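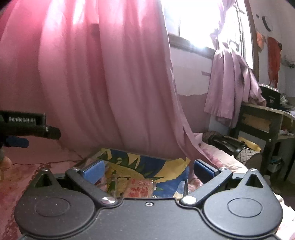

Small Packets, Wrappers and Patterned Cloths: Frequently Asked Questions

These are the questions we receive most often at the Odwood sorting table in Umden. The answers were written by Marleny Benavides and checked by Sheyla Bermúdez. If your question is missing, please ask at the desk before 4 in the afternoon.

What counts as a small packet?

Any sealed packet that fits in your open hand. Tea, seeds, snacks, soup powder, spare buttons, all these are small packets for us. Bigger bags go to the shelf by the door.

Why do you sort on a patterned cloth?

Many visitors ask this. A plain white cloth is easier for the eyes, I agree, but a clear wrapper on white is almost invisible. On strong colors, blue or yellow for example, the shiny plastic shows better. The cloth can also be folded up with the crumbs inside and shaken outdoors.

I cannot read the writing on my packet. Can I still bring it?

Yes. Leave it in its wrapper and do not write on it. We have helpers who read several languages, and if they cannot help, we put the packet in the tray marked "Ask". Please do not guess the contents from the color of the print. Red letters do not mean spicy!

Do you accept opened food?

No. Also if it is closed again with tape or a clip, we cannot take it. An opened packet of buttons or rubber bands is fine.

How should I pack things for the way?

Use a shallow box, with the packets lying flat in one layer. Soft ones go in the middle and anything with a hard corner goes along the side. One box can hold up to 20 packets. If you have more, take a second box – a heavy one is difficult for the person who lifts it.

What happens with the clear wrappers?

We keep the clean ones for samples and small parts. A wrapper with oil or sugar inside goes in the waste. Please do not wash them at home, they arrive wet and stick together.

How much space do I need to sort at home?

A cloth of 64 inches on the long side is comfortable for two people. For one person, a kitchen towel is enough. Start with the transparent packets, then the paper ones, and leave the small scraps for the end.

Can children help?

From 9 years old, yes, together with an adult. They are often faster than us in finding the date on the packet.

Can I borrow a cloth?

Yes, we lend them from October until spring. Bring it back shaken out and dry. Ironing is not necessary.

Last updated: October

Related pages
Folding a Tablecloth Without Help
Where to Bring Things: Umden and Zatville
Labels for Trays and Boxes
The Stępień Shelf, Before and After

This site uses cookies to remember your language. By continuing you accept them.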